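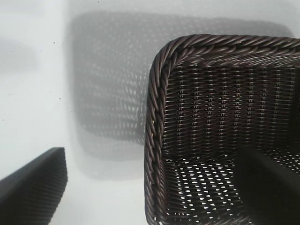
Floltham store tries out a robot on the tidying shift

I stopped by the Civgate home store in Floltham last month, mostly because I'd heard they were letting a robot loose on the chores, and I have a soft spot for anything that promises to do my chores too. The machine comes from a small outfit called Bumeck, and the trial runs through December.

So can it do the job yet? Kind of! It's an arm on a heavy base, parked in the back where returned items get sorted. The work is as dull as it sounds. Pick up a basket, put it on the right shelf, fold a dish towel, drop the loose stuff in a bin, repeat until lunch.

Baskets are the thing everybody there wanted to talk to me about. You or I grab a woven basket by the rim without thinking. A machine has to work out where the rim ends and the inside starts, and a dark weave full of little holes makes that tough. Light comes through the gaps and throws a dotted shadow on the table that looks an awful lot like more basket. Early on, the arm would go after the shadow and close on nothing. (I laughed when they told me, then remembered how often I miss the light switch in my own hallway.)

It's better now. Bumeck says it has run 1000 practice pickups at its shop, and in the store it gets a basket up on the first try 70 percent of the time. Plain plastic tubs go a lot smoother. Towels are still a mess - I watched it fold one into something like a burrito and set it down very gently.

Speed is the other sore spot. I timed one basket from table to shelf at 3 minutes, and the woman working next to it had cleared most of a cart by then. She said she didn't mind the company, but she'd like it to learn how to take the stickers off.

The store is keeping the arm on for 5 hours a day, mornings only, and a person is always close by with the stop button. Civgate hasn't said if its other stores will get one. Bumeck is also working on a home version, under the name Hajji, meant for laundry rooms and playrooms. No price and no date on that yet. I asked twice.

If you want to see it for yourself, the sorting area is behind the bath aisle, and there's a window you can watch through. Go before noon.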